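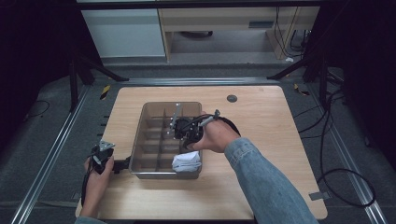

I said in May that I would believe in the sorting arm when it could deal with a rag. It still can't, and my basement has been given over to the question.

The plan, as Meinir James sold it to me, goes like this. You hold a gripper in each hand and do the chore yourself, over and over, while everything gets recorded. Then a model learns the chore from the recordings and an arm does it for you. Our chore is taking a crumpled cloth out of a divided tray and putting it back. We now have 1,574 recordings of that. I could have sorted every drawer in the house in the time, and I mean the bad ones too.

Meinir calls our setup Plelska. I call it the table.

I'll give her the hardware. The grippers were cheap to put together, the second pair much better than the first, and the rails have stayed square since we bolted them down. What I don't buy is the step in the middle, where hours of me moving a cloth become a machine that knows what a cloth is. Perihan Sönmez ran our first batch through her training script and got 2 clean pickups in 10 tries on her own arm. Meinir was thrilled. I asked what the other eight looked like and the subject changed.
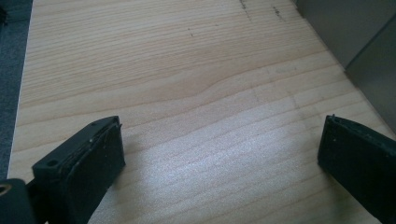

Page 2

My bet is on the tabletop. It has a busy grain and it throws glare back, and I suspect the model is paying more attention to that than to anything we do on it. Perihan thinks the tray walls are the trouble — the fingers are fat and the bays are not. We may both be wrong.

So before anyone records another take I want a plain gray mat down, and the lamp moved. Same tray, same cloth, same script. If the number doesn't budge I'll drop the glare theory and buy Meinir dinner. She has already picked the restaurant, and it isn't cheap.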